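Old boards, new worktops
The market for reclaimed softwood is growing, and so is the work needed to make an aged surface fit for daily use

A board that has spent decades drying in a loft or a barn is a different material from the one that left the sawmill. It has shrunk as far as it is going to, its colour has deepened, and its surface has opened along the grain. Buyers like all of this. Workshops have to decide how much of it to keep.

Stollwood, a small joinery firm that makes benches, shelving and table tops from salvaged timber, handled 1,498 boards last year. Of these, 119 were rejected at the first inspection, mostly for active insect damage or rot at the ends. The rest went on to a drying rack, where they stayed until their moisture readings had settled.

Siwan Watkins runs the inspection bench. Her first pass is by eye and hand, under a lamp set low to one side so that raised fibres and open splits throw a shadow. The second is with a metal detector. Nails are the obvious hazard, but broken-off tips sitting below the surface do more harm to a planer blade.

The splits themselves are known in the trade as checks. They form when the outer layer of a board dries faster than the core and is pulled apart across the grain. Most are shallow. Watkins tests each one with a steel feeler and marks with chalk any that run deeper than the planned finish thickness.
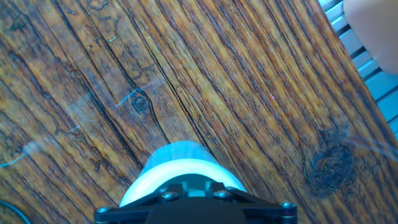

Knots need separate treatment. The grain bends around a knot, so a plane or scraper that cuts cleanly on one side will tear fibres on the other. The knot is also harder than the wood beside it and wears more slowly, so it can stand proud on an old floor or table. At Stollwood the area is worked with a card scraper, with the direction of the stroke changed as the grain turns. A knot that moves under thumb pressure is fixed from behind with thin epoxy before any other work is done.

Cleaning comes next, and it is where most amateur jobs go wrong. Dust, lint and loose threads lodge in open grain and catch on every rough edge. Wiping with a dry cloth adds more fibres than it removes. Ctibor Halás, who is responsible for finishing, uses a stiff nylon brush along the grain, then a vacuum with a soft head, then the brush again. Cotton rags are not allowed on the bench until the surface has been sealed.

"If you can feel the cloth drag, you are leaving some of it behind," he says. "Put the cloth down."

Haze is a further problem. A pale cast on old timber may be dust, the remains of wax, or a finish that has broken down, and each responds to something different. Halás tries a small patch with white spirit and leaves it for 40 minutes. Wax softens and can be lifted with a plastic scraper. Dust simply darkens and returns when the spirit has gone – a sign that more brushing is required. An old varnish usually needs to be scraped.

The choice of finish depends on use. For shelving, Stollwood applies two thin coats of hard oil and leaves the checks open. For table tops, where crumbs and spills are a concern, the wider checks are filled with tinted resin and levelled. Sabina Charvát, a furniture restorer who buys boards from the firm, prefers a clear filler, which lets the dark line of the split remain visible.

Filling adds cost. On a table top of ordinary size it takes 41 minutes of bench time on average, excluding curing. Customers who want the resin polished flat pay for a second session the following day.

Stollwood expects its next large delivery in September. The boards will be sorted by thickness on arrival, and the narrowest set aside for shelving.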